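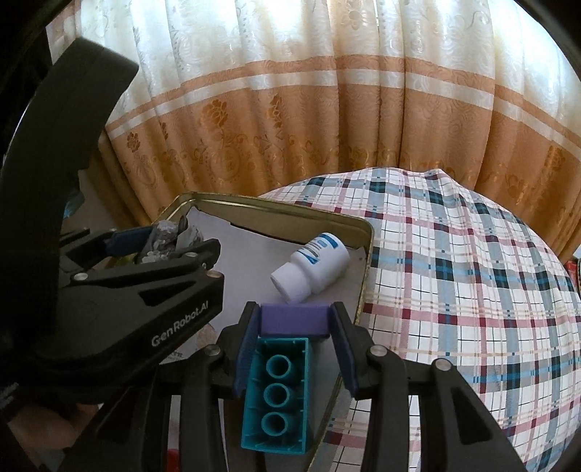

A reader from Kadow wrote in to ask whether it's worth keeping the odd building blocks that turn up under the couch, or whether they may as well go out with the trash, seeing as the set they came from is long gone. Keep them, I say! A shallow metal tin with rounded corners is the nicest home for strays like a purple block or a teal one, and it slides into a kitchen drawer without any fuss.

I line mine with a sheet of thin paper, the pale lavender kind that comes wrapped around shoes, and I don't trim it very carefully. If it curls up a bit at the far corner, let it. The paper quiets the rattling (a blessing at 6 in the morning) and when it gets grubby you just lift it out and lay in another. My roll of 50 sheets from the Mudus store has lasted through two moves and is still going.

Now, about washing. The hollow undersides are where the crumbs settle, down between the little tubes and the walls, and a cloth won't reach in there. Use an old soft toothbrush and warm water with a drop of dish soap, then rinse and stand the blocks hollow side down on a towel overnight - they'll hold a surprising amount of water if you leave them the other way up.

Plastic pill bottles are handy for the really tiny pieces, once they're empty and washed and the labels have been soaked off. Lay the bottle on its side so the tin stays low enough for the drawer. Please keep any bottle with medicine still in it well away from the toys, up high and locked, and don't give small pieces to little ones who still put things in their mouths.

I go through the tin every other Saturday, and two spare sheets of paper live folded underneath it.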